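About Sunance

Sunance tests whether industrial and light-duty robot arms can do ordinary chores. We are based in Girkville and have 7 full-time staff. Our clients are appliance makers, kitchen suppliers and small factories that want a straight answer before they buy equipment.

Aníbal Valente founded the company after a career in packaging line maintenance. He still writes the test procedures and signs every report.

What we test

Our household program is called Barreto. It covers 57 chores, each written as a short procedure with a start state, an end state and a time limit. Most are kitchen jobs: moving dishes to and from a rack, setting out bowls and trays, putting small items where they belong. Work tables are papered and taped into squares so that start positions can be set again between runs.

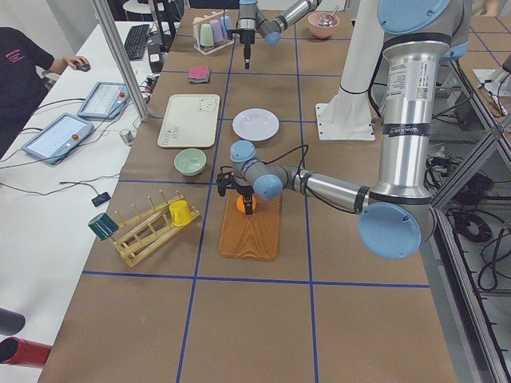 A chore is rated on completed runs only. If a person has to touch an object or restart the arm, the run counts as a failure and the reason is logged. We do not average in partial credit, and we do not publish edited video.

The shop-floor program, Ruko, uses the same rules for bin sorting, part loading and bench cleanup. Clients can supply their own parts for Ruko tests. Barreto objects are store-bought and are replaced when chipped or worn.

Where things stand

Rigid objects with a clear rim or edge are within reach of current systems if the layout is known. Change the layout and the pass rate drops. Cloth, stacked cups and anything that must be hung on a peg remain difficult. Of the Barreto chores, 7 currently meet our standard for unattended work.

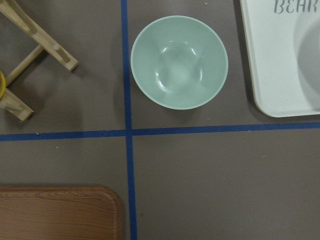
Shop-floor results are better, mainly on account of fixtures and repeated parts. We still advise against unattended operation for mixed bins.

Working with us

A standard evaluation takes 2 weeks from delivery of the equipment. Reports include the full run log, failure codes and cell drawings. The next Barreto revision is due in May. Test requests go through the contact form and should state payload, gripper type and controller version.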